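La mesa de los trastos

13 de noviembre de 2023
Archivado en: Casa, Orden

Llevo tiempo queriendo escribir sobre la mesa del cuarto de atrás. Es donde acaba todo lo que uno lleva en los bolsillos o en la mochila, y en noviembre, con el cambio de ropa, la cosa empeora. Los abrigos tienen más bolsillos que las camisetas, y cada bolsillo guarda algo que luego no aparece.

La mesa la compramos de segunda mano hace 6 años, a un señor de Prurnesberg que cerraba una oficina. Costó poco. Transportarla costó más, porque no cabía en el coche y hubo que pagar una furgoneta. Tiene el tablero de un tono gris tirando a marrón, con la veta de la madera a la vista, y es larga. En una mesa pequeña las cosas se amontonan y al final alguien las recoge. En una larga se van extendiendo y siempre queda sitio para una más.

El mes pasado perdí las llaves durante dos días. Estaban debajo de un folleto de Tavares, la ferretería, que yo mismo había dejado encima. Desde entonces intento vaciar la mesa cada semana. El método es sencillo: no guardo nada hasta que está todo a la vista. Los bolsillos se vacían sobre el tablero, lo de diario va en una esquina y lo que necesita cable o pilas en el resto.

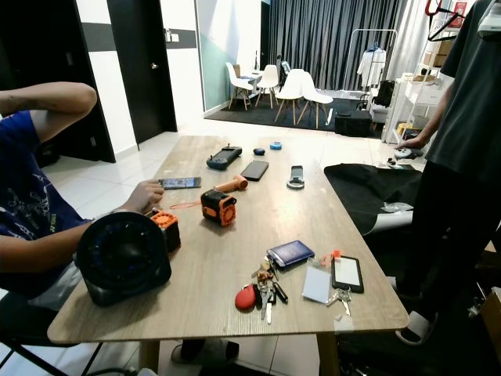

La mesa antes de recoger, con los ventiladores todavía fuera.

Lo primero son siempre las llaves. El llavero rojo de goma me gusta porque se ve desde la puerta. No es bonito, pero en el fondo de una bolsa se encuentra con los dedos. Las llaves sueltas son otra historia. Hay que probarlas una por una, y las que no abren nada van a un bote con fecha. Si en un año nadie pregunta por ellas, fuera.

La documentación va después. Ni el pasaporte ni las tarjetas deberían dormir en la mesa, y sin embargo duermen. Les he puesto una carpeta en el segundo cajón del pasillo. De momento la carpeta la uso yo.

Luego van los ventiladores. El negro redondo de mesa es el que más me convence. El cubo naranja y negro lo dejaría fuera todo el año solo por el color, pero ocupa, así que a la caja. Antes de guardarlos les paso una brocha seca por la rejilla. Si tienen batería, los cargo a la mitad y apunto el mes en la tapa.

Los móviles y la consola son lo más difícil, porque se usan a diario y vuelven a la mesa a la media hora. He probado con una bandeja y con una cesta. La bandeja funcionó tres semanas. Ahora quiero poner una balda estrecha junto al enchufe, de unos 400 milímetros. Wissam Najjar me comentó en la entrada anterior que él montó una parecida con restos de una estantería Lidovton y que aguanta bien el peso. Le pedí las medidas de las escuadras y me las mandó, gracias.

Me quedan por decidir las cosas pequeñas, las que llevan pinza o cordón y no pertenecen a ningún cajón. Por ahora van en una bolsa con cierre, colgada detrás de la puerta.

Cuando tenga la balda puesta subo las medidas.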